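Notebook – tabletop arm kit review (Serneo loan unit)
February, Monday, started 9:15
C. Mahama, with Dirk R. for the morning

Picking up from Kadri's page. She got the arm assembled and the servo IDs set, so this entry only covers the sorting demo and whether the kit is worth buying for the spring course. Hartley wants a yes or no from us by the end of the month. Serneo is asking for the loan unit back before then.

Calibration first. The vendor routine has you put each joint at mid travel by hand and press enter. Dirk did it twice and got two different zeros at the elbow. The second set is saved as elbow_b and everything below uses that one. The manual (Dandach translation, page 18) has the joint order wrong, shoulder and elbow are swapped in the table. Ida already wrote to them.

Zones are white paper on the dark mat, numbered by hand. Cubes and the taller block are wrapped in colored paper. The wrapping has soft edges and folds, and I want to know if that matters for the grip. The foam blocks in the Skiniris add-on pack would be more even, but that pack costs extra and we haven't ordered it.

1. Top-down check of the layout, one object to a zone. Yellow at one end, the tall pink-red block in zone 1, blue at the other end. Fingertips kept low in the view so I can judge the opening against the blue cube. 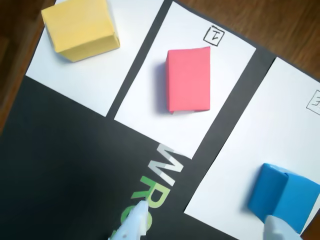
2. Pick and place runs. Speed set to 25 percent for the first batch, then 53. At 25 the motion is dull but smooth. At 53 the forearm shakes a little when it stops and I could hear the elbow servo working. Dirk tried 95 once with nothing on the mat and we agreed to leave that alone. The speed number in the software has no unit and the manual doesn't say what it is a percentage of.

Placement is better than I expected for printed parts. The cubes land inside the paper, usually a bit rotated. The tall block is the weak one. If the jaw takes it above the middle, it tips as it is let go. Lowering the grasp height by one step in the config helped. Tape edges can catch on the jaw, so press them flat before each run.

3. Cables. The servo wires are looped loosely around the arm and I don't like the slack near the elbow. Nothing in the kit to tie them with. We have small clips at the base, one black and one green. Hartmut says a printed wire guide would take him an hour, so put that down as our cost if we buy.

Software notes: the config file reloads only after a full restart. Zone positions are stored as joint angles, so moving the mat means teaching all of them again. I bumped it before lunch and lost the set. Mark the mat corners on the table next time – Kadri has the low-tack tape.

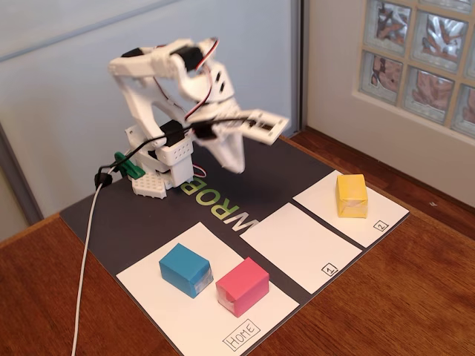 Blue and pink cubes on HOME, yellow in zone 2, zone 1 free.

Afternoon, 2:40. Repeated the slow runs with the retaught positions. Same behavior as the morning, including the tall block. Power supply was warm to the touch after around 18 minutes, not hot.

Where I stand on the purchase: fine for the intro sessions at low speed, provided Serneo will sell spare elbow servos separately. Their quote lists servos only as a full set. Dirk would rather wait and see the revised base. I would buy one now and decide on more after the course.

Still open:
– Ida to ask about single servos and the warranty on printed parts
– Hartmut, wire guide for the elbow
– Kadri to look at why the zeros differ between calibrations
– me: write up the restart problem, send the corrected joint table to Hartley with the quote

Arm powered off at 4:30, elbow_b copied to the shared drive.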